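Londitz Youth Soccer: Tryouts and Season FAQ

Last updated March 2, 2022

We get the same emails every spring, many of them after parents have sat through a sales pitch from some other club. Read this first, then write to us if your question isn't covered.
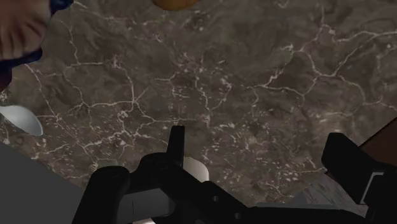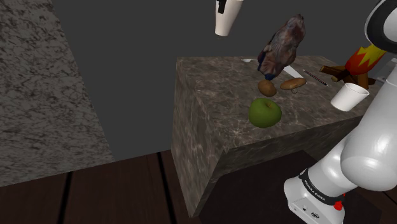
Renderings: marble countertop; marble counter and wood plank floor.

Does my kid need to be on a travel team by age nine to make the high school squad?

No. People who sell travel soccer will tell you otherwise. Our coaching director, Tihomir Obradović, has watched plenty of late starters make varsity and plenty of early stars quit at 14. If your kid likes the game and you like driving, go ahead. Just don't treat the fee as a down payment on anything.

How many players try out, and how many get in?

In January we had 188 sign up across all age groups. Everyone who wants to play rec gets placed. The select teams carry up to 24 on the preseason list and then cut from there.

What does the season cost?

Rec is free apart from the uniform. Select is $600, due before the first practice. That covers field rental, referees and league entry. It doesn't cover tournament travel, and we'd be suspicious of any club that says its fee "covers everything." Ask to see that in writing.

Should we sign up for the Massawe speed clinic?

It's a separate business and we don't get a cut. The kids who go seem to have fun. We have yet to see sprint times from before and after that would convince us it does more than regular practice and a growth spurt.

Is the Hirora tracking vest worth buying?

For a ten-year-old, we doubt it. It will give you a lot of numbers about how far your child ran. It won't tell you if she ran to the right place. Vests are allowed in practice if they fit under the jersey. Please don't send the charts to the coach.

A scout from the Ellura Showcase emailed us. Is it real?

The showcase is real. "Your player has been identified" usually means your player's address was on a list. Before you pay, ask which college coaches attended last time, then check with those coaches. If you get a vague answer, you have your answer.

Can I find out why my kid was cut?

Yes, by email, after 48 hours. You'll get a short written note from the evaluators. Tryouts are two evenings long and evaluators miss things, so we don't claim the note is the last word on anyone. Players can try out again the next season.

What if it rains?

We play in rain. We don't play in lightning. The weather app on your phone doesn't decide, and neither does the group chat. Check the field status line after 4 p.m.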